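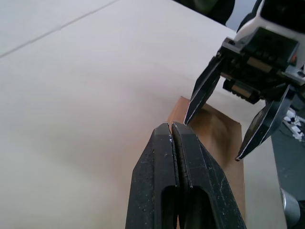
Page last updated: Sep 3, 2026

How I save bean seeds for swapping

I've been growing the same pole bean since my neighbor Catriona Geddes handed me a fistful over the fence, and every fall somebody asks how I keep it going. So I finally typed it all up! Beans are the easiest seed there is, so if you've never saved any, start with these.

First, pick your plants early. I tie a bit of red yarn on the two best ones in June, before I get greedy and start picking for supper, and then I leave those alone completely. (My family knows about the yarn. They still pick off them.) You want plants that look healthy and climb well, and if one has spotty or curled leaves, skip it.

Then you wait. The pods need to go tan and papery on the vine, and when you shake one you should hear the beans rattle. If a week of rain or a frost is coming and they're nearly there, pull the whole plant and hang it upside down in the garage. I've done that plenty of times and they came out fine.

Once the pods are crisp, I drop them into plain brown paper bags and write the variety on the outside with a fat marker. Do this right away!! I lost track of Gleice Brandão's purple ones that way and they're now just called "mystery" at my house. Please don't use plastic, the leftover damp has nowhere to go and you'll open it to fuzz. Leave the top open and give the bag a shake whenever you walk past.

Shelling is the nice part. Crack the pods over a big bowl, and toss anything shriveled, split or with a little hole in it. The hole means weevils, so I put all my beans in a tight jar in the freezer for a week, just in case. They have to be really dry first. Bite one, and if your tooth leaves a dent, spread them out for another few days. When the jar comes out of the freezer, let it warm up before you take the lid off.

For swaps I count out 50 to a coin envelope. That's plenty for a good long row with some spares. Name, year and whether it climbs or bushes go on the front.

If I'm mailing more than a couple of envelopes, I use a box, so the beans don't get crunched in the sorting machines. Crumple newspaper into the corners until nothing slides when you tip it, and tape the bottom seam twice.

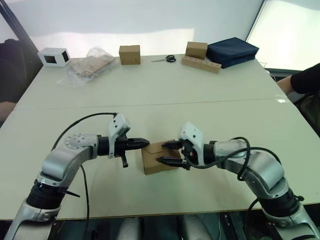
A small cardboard box is all you need.

Keep a jar back for yourself, too. I store mine in the hall closet, where it stays cool and dark, and three-year-old beans have still come up for me. Kelly Cordeiro swears hers lasted longer than that, but she sows extra to make up for the duds.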